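4.2 Wear at the rim of open trays

The claim that shallow board trays can be reused many times over rests mostly on counts supplied by the people who sell them. Hervieu gives a figure of 812 trays returned to the Halwood store, of which 465 were sent out again. We are doubtful. The tally has one column for "sound" and says nothing of the state of the rim, which in our view is where a tray begins to fail.

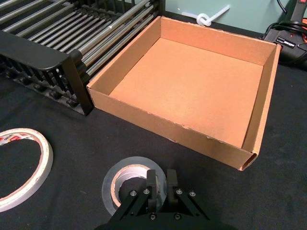
Halwood, September

Figure 3. Open square tray of corrugated board, no lid, standing beside a rack of metal rods. The near edge is frayed, with small nicks and torn spots; at the front-right corner the doubled wall shows a hollow slot.

A tray in the condition of Figure 3 would pass as sound under the Plomgate rules, which ask only that four walls stand and the floor be whole. Both are true of it. Whether the rim would bear stacking is another matter, and the rules do not ask -- nor did the Una trial, for all its more than 4000 entries. We would treat any reuse rate drawn from such records as an upper limit, and possibly a generous one. How a rim came to be torn cannot be read from the tear alone, so we make no claim on that point.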